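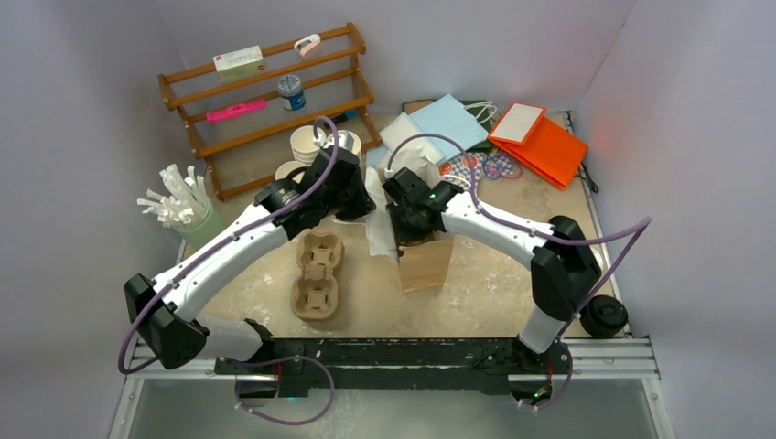

Software person wanted for two-armed packing (Fistesbridge, on site)

Hello! I'm Heiðrún Kragh and I look after the software side at Skorkico, where we teach a pair of arms to do the fiddly end of takeaway orders. Bags, cups, tissue, cup carriers, the lot. I need another pair of hands on the code, and I'd like them to start in March if we can find each other by then.

What you'd be working on

Our control stack is called Gudari. It's mostly C++ underneath with a thick layer of Python on top, and it does three jobs: it works out what's on the table, decides which arm goes for what, and keeps the two of them from knocking into each other. The last one is where you come in. At the moment the planner treats the arms as two separate problems and then patches things up afterwards, and that's fine until one gripper is down inside a paper bag and the other one wants to be right next to it. Then it dithers. I've watched it dither for a whole cup of tea.

So the main job is a proper joint planner for both arms, one that knows about the cables as well as the links (our current collision model pretends cables don't exist, sorry). After that there's a long list and you can more or less pick. I'd love somebody to look at how we handle soft things, as tissue and paper bags change shape the moment you touch them and our perception code still thinks in boxes. The control loop runs at 200 Hz and I'd like it to stay there whatever we bolt on top.

Then there's the tooling. Our replay viewer was written in a hurry, by me, and it shows. Every run gets logged, we have loads of them, and finding the one where the left arm let go too early means scrolling through a list of file names. If you're the sort of person who gets cross about that and fixes it before lunch, please write to me!

Who I'm hoping for

You've written motion planning or control code that ran on a real arm, at work or at university, I don't mind which. You're comfortable in C++ and don't sneer at Python. You can read somebody else's code without rewriting it on day one. Day ten is fine.

Handy but not needed: some vision work, anything with force control, experience of keeping a build system alive. I don't care about degrees and I won't ask where you went to school.

The practical bits

Full time, or four days if that suits you better. We're in Fistesbridge, up one flight of stairs (there's a lift), and I do need you here at least 3 days a week as you can't really debug a stuck gripper from your kitchen. The rest is up to you. Most of us are in by ten. You'd sit next to me and Aksel Stougaard, who wrote most of the perception code and will be glad to have someone else to argue with about coordinate frames.

Pay depends on experience and I'll tell you the range in my first reply, so you don't have to sit through an interview to find out.

How to apply

Send me a CV and a few lines about a bug you chased on a real robot. What you saw, what you thought it was, what it was in the end. Around 200 words is plenty. A link to some code is nice if you've got any you can share, and if it's all locked up at your current job just say so.

If I think it's a match we'll have a phone chat, then you come in for an afternoon, meet everybody and poke at the planner with us. We pay for that afternoon and your train fare. No whiteboard puzzles.

Write to Heiðrún Kragh at Skorkico, with "Gudari planner" in the subject line so I can find you again. Questions are welcome too, even if you're only half thinking about it.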